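Food and Place, Week 6: How a Crop Becomes "Ours"

Notes for the Wednesday group, posted afterward for anyone who missed it. I've cleaned up my own scribbles a little, but not much, so if a sentence sounds like me waving my arms, that's because I was.

Where we left off: last week was grain and taxes. I promised we'd get to the stuff that grows underground and the stuff that travels in crates, and I also promised to hand back the market diaries. I've done one of those. The diaries are coming, I swear, I have read about 40 pages of them and they're better than last year's.

Start with the potato

Everybody thinks they know this story. It comes out of the Andes, gets carried across the Atlantic, and for a long while a lot of Europeans want nothing to do with it. Then it's everywhere, and then it's so much "everywhere" that people in six different countries will tell you it's the heart of their grandmother's cooking. What I want you to notice is how slow the middle part was. We like the version where one clever person tricks the peasants into stealing potatoes from a guarded field (you'll find that one told about several rulers, which should make you suspicious). The duller version is that gardeners grew them in small plots for generations before anybody wrote much down, and plots like that don't leave a lot of paper behind.

I asked you to think about why a root crop is handy if you're poor. You got most of it. It grows on lousy ground. It feeds a lot of people from a small patch. You can leave it in the soil until you want it, and it's harder for a passing army to burn or carry off than a barn full of wheat. Somebody in the back said "and it's harder to tax," and yes! Hang on to that, it ties straight back to week 5.
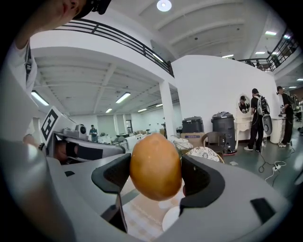 The other half of the argument is storage. A potato wants somewhere cool and dark, and it wants to be left alone. Put it in the light and it greens up, put it somewhere warm and it sprouts, and either way you've lost part of your winter. So when you read an old household book, don't skip the pages on cellars. I used to skip them. Then I spent a November going through the Irnden farm accounts for my own research and found that half of what the family argued about was who had left the cellar door open. There's a whole social history in that door, and I'm still a bit annoyed that I only gave it a footnote.

The accounts are on the reading list as the Irnden packet. Read the first 2 sections. The third is mostly fence repairs and you can let it go unless you love fences.

Now the opposite case

Citrus is a lovely contrast, which is why I put the two side by side. The potato got ahead by being cheap and unfussy. Citrus came into northern Europe as a luxury, and a show-off one. If you had oranges in a cold country, you had a heated building to keep the trees in over the winter, and a gardener to move them, and enough fuel to burn on a fruit tree. The orangery is a building that says "look what I can afford to keep alive." Compare that with a potato cellar, where the whole point is that you don't spend anything at all.

Then the railways and steamships come along and things shift. By the later nineteenth century an orange can be a Christmas treat for a kid whose family would never have set foot in an orangery. Still special, but special for one day a year. After that it slides down to breakfast, and then to a carton of juice, and somewhere along the line people stop noticing it came from anywhere.

We had a good back-and-forth about whether that counts as a crop becoming "ours." Here's where I landed, and you're welcome to fight me on it in your papers. I think a food can be completely ordinary in a place and still be thought of as foreign, and the orange sort of lived that way in the north for a long time. People ate them and loved them, and they kept the name of the port or the country printed right on the wrapper. Nobody in my family ever bought a potato wrapped in tissue paper. 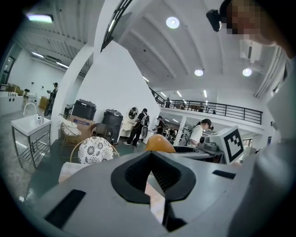
Rounded and orange, with a glossy, peel-like skin.

About that wrapper point: Mélanie Girard's chapter is the one to read. She works through the stock books of a fruit importer called Marchetti, and she's very funny on the subject of labels. The best bit is where the firm changes its label to a sunnier picture and keeps buying from exactly the same growers. It's a long chapter, but it moves. If you're short on time, read the part on the Flusbridge auctions and skim the rest.

A question I didn't answer well in class: does the same thing happen with other tubers? Yes, sometimes, and often in the other direction. Sweet potatoes and yams get mixed up in American English all the time, and the mix-up has its own history, tied to the slave trade and to what people called a familiar-looking food in an unfamiliar place. We'll give that a proper hour in week 8. I don't want to squash it into the last paragraph of a handout.

For next time

Pick one food you'd call ordinary and write me 400 words on how it got ordinary where you grew up. Ask a relative if you can. Please don't do pizza, I have read so much about pizza. Use at least one source that isn't a website. Old cookbooks count, seed catalogs count, and the Flarnine grocery ledgers are out on the reserve shelf if you're stuck.

Office hours are the same as always. Bring the Irnden packet with you if you want to talk about the cellar, and I will happily talk about the cellar.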